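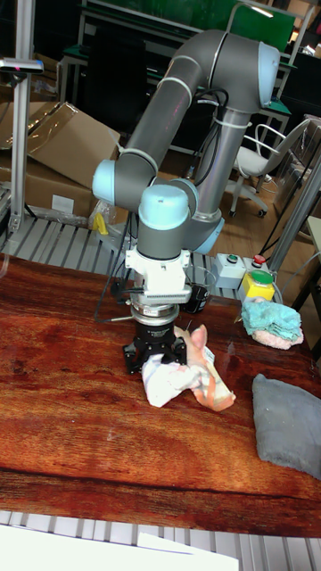
Cloth is where gripper rankings tend to change order, according to Aurelio Aguirre, and the comparison now being finished at Younis bears him out. A gripper that had led on boxed goods dropped to last place when the objects were towels and garments, and the order of the other two was reversed.

The trial set three two-jaw electric grippers against each other on the same collaborative arm, with the same wrist adapter and the same controller settings. The candidates were the current Flondier parallel gripper, a lighter unit from Pokell, and the Vernico model that Younis already uses on its carton line. Results were circulated to project partners on Monday, October 21, 2024.

Each gripper was given identical work. The arm approached a crumpled piece of fabric from above, closed on it, lifted it clear of the tabletop and released it over a marked area. No flattening or sorting was done between picks. A pick was scored as good if the fabric stayed in the fingers until the release command, and as a double if a second piece came up with it. Everything else was a miss.

In all, 3,920 picks were logged. The Vernico unit accounted for 543 misses, more than the other two combined. Most were on thin printed cotton, where the fingertips closed on the table surface and slid across the fold. Raising the approach height by 2 mm reduced the problem on cotton but produced more misses on towelling, and the team kept the original height for the scored runs.

Flondier had the fewest misses. It was also the slowest to close, and its cycle time was the longest of the three on every fabric. Pokell came second on misses and first on cycle time, but recorded the most doubles. The report puts that down to finger width: the Pokell fingers are the widest of the set and take in more of whatever is lying nearby.

Closing force was held at 26 N throughout. Flondier and Pokell both accept a force setting directly from the controller. The Vernico gripper takes a motor current limit instead, so its value was set against a load cell at the start of each day and checked again at the end. Drift over a day was small enough to be ignored in the scoring.

Cabling took up more time than expected. On the first runs the gripper lead was tied close to the wrist, and large rotations of the last joint pulled on the connector and caused communication faults. The lead was rerouted with a longer service loop and the affected runs were repeated. Faults of this kind are not counted in the published totals – they would have counted against the Pokell unit, which was mounted at the time.

Aguirre said he would have liked the fingertips tested separately from the drives. All three grippers were run with the pads supplied by the maker, and a softer pad on the Vernico fingers might close part of the gap. He also noted that the force setting suited towels better than thin cotton.

A second round is planned with one common set of pads, printed to fit all three finger mounts, and with force adjusted by fabric type. It will leave out the cartons. The report recommends no purchase until those figures are in, and Younis will keep the Vernico gripper on its carton line at least until June.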